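Botalach House Moving-In Inspection Checklist, with Comments

Welcome, and thank you for taking the time to go round the place properly before the boxes come in. It is much easier to talk over a loose handrail now than in December, when everybody has a cold and the driveway is slick. Please mark each line OK, FIX or ASK, and write as much as you like in the margins. I have added my own comments from the walk-through on 17 July 2024, so you know what I saw and what I was fussing over.

1. Front steps and porch
Handrail firm on both sides: OK
Treads level, no lifted edges: FIX
Comment: The second tread from the top rocks a little toward the street side. It has been that way for a while and the old tenants had simply learned to step over it, bless them, but your visitors won't know to do that. Duner will re-bed it.

2. Hallway
Smoke alarm sounds when tested: OK
Light switches at both ends work: OK
Floor clear of trip edges: ASK
Comment: The alarm is good and loud (I startled the neighbor's dog, sorry!). There is a small lip where the hall floor meets the kitchen. I can live with it, but if anyone in your family uses a walker or a stroller, please say so and we'll put in a ramp strip.

3. Kitchen
Stove burners light and shut off fully: OK
Fire extinguisher present, needle in the green: OK
Outlets near the sink trip and reset: FIX
Comment: The outlet to the left of the sink trips nicely and then sulks when you try to reset it. Please leave it alone until the electrician from Tsolakis has been. The other one is fine for the kettle.

4. Bathroom
Water heater set to a safe temperature: OK
Grab bar holds when pulled hard: OK
Fan clears steam: ASK
Comment: I ran the shower and the fan did its best. It may only want cleaning, and I've asked for that first before we go buying a new one.

5. Stairs and cellar
Stair light reachable from top and bottom: OK
Gas and water shutoffs labeled: OK
Meter reading, water: 1,113
Meter reading, electric: 718
Comment: The water shutoff is stiff, so use both hands and be patient with it. I wrote the labels myself in thick marker and hung them on string.

6. Painted boards and wall finishes
No flaking or lifting paint: check every room
No raised nails or splinters at hand height: check every room
Coverage even, or patchiness noted: check every room
Comment: Run the flat of your hand gently along the boards, top to bottom, and then look again with the light coming from the side. A thin coat isn't a hazard in itself, and I am fond of a wall with some life in it, but please write down where it is so we can tell later if anything has changed.

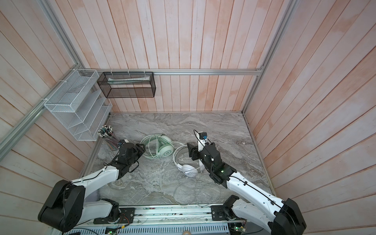

Item 6: vertical boards, pinkish white paint with peach and salmon blotches, paler streaks where the coat is thinner.

7. Yard and shed
Gate latches by itself: FIX
Shed door opens from inside: OK
Comment: The latch is a Fivberg one and only wants adjusting. Until then, give the gate a good push behind you, especially with little ones about.

Please return your copy through the office mail slot once you've been through every room. If you run out of space, use the back of the sheet, and put the item number next to each note so I can match them up.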